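Sport Management 2: Junior Team Selection
Handout for Unit 4 - Running a Selection Camp
Updated Jun 11, 2025

Read before the seminar. Bring the blank rating sheet from the Unit 3 packet, since we will fill it in during class.

1. What a selection camp is for

A regional hockey body usually has more good junior players than roster spots. League statistics help narrow the field, but they come from different leagues, with different schedules and different levels of play. A camp puts the players on the same ice, in front of the same evaluators, for a short time.

The working case for this unit is the Gorbridge regional under-17 program. It invites players in November and must name a final roster of 22. Twelve forwards, seven defensemen and three goalies is the usual split. Some years the staff takes an extra defenseman and drops a forward, mostly when the tournament schedule has games on back-to-back days.

2. Before the camp

The invitation list comes from scouts' reports, club nominations and the open tryout. Each player on the list should have at least 2 independent reports. A player with only one report can still be invited, but the file should say so.

Invitations state the dates, the cost to the family, what equipment to bring, and how and when the final roster will be announced. The Gorbridge program once left out the last item and spent the evening after the final scrimmage answering phone calls in the rink lobby.

Evaluators are assigned before the list is final. An evaluator who coaches a player during the season, or is related to one, does not rate that player. Write the conflicts down on the assignment sheet.

3. Rating sheets

The program scores each player out of 100:

Skating - 30
Puck skills - 25
Decisions with and without the puck - 25
Compete level - 20

Goalies have a separate sheet, covered in Unit 5.

Evaluators work alone during a session and do not compare numbers until the sheets are handed in. Comments should describe something the player did. "Loses his check behind the net on the second pass" can be used later in a meeting with the player. "Soft" can't.

Weights are set before the first session and stay fixed. If the head coach wants a faster team, that discussion belongs in the planning meeting in the fall. Changing the weights after the scores are in changes who makes the team, and parents will ask about it.
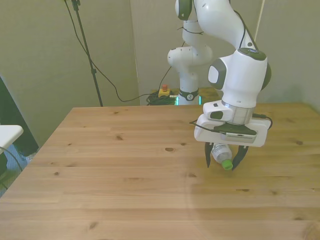 Necati Işık objected to the fixed weights when this unit was last taught. He argued that compete level is worth more in a short tournament than in a league season, and that 20 points buries a player who wins every loose puck but skates only fairly well. Dilek Yüksel answered that skating and compete level are hard to pull apart on the ice, so a raise in one mostly counts the same thing twice.

Both positions are reasonable. Take one of them in your written response and support it with the Starkevier data set from Unit 3.

4. Scrimmages

Camp teams should be balanced by league level and by position. Lines are changed after every scrimmage so that a player is not judged only beside one strong or one weak partner. Keep a record of who played with whom - it is needed when two scores for the same player are far apart.

Special teams time is short at most camps. Give every skater at least one power play shift and one penalty kill shift before the last scrimmage.

5. Telling the players

Players who are released hear it from a coach, in person, with one strength and one thing to work on. A posted list is faster and still common. The Pangilinan reading describes both methods; pages on the posted list are optional.

Alternates are told that they are alternates, in what order, and until what date.

Assignment

Write two pages on the weighting question in section 3. Then draft the invitation letter for the Gorbridge camp, one page at most. Both are due at the start of the next seminar.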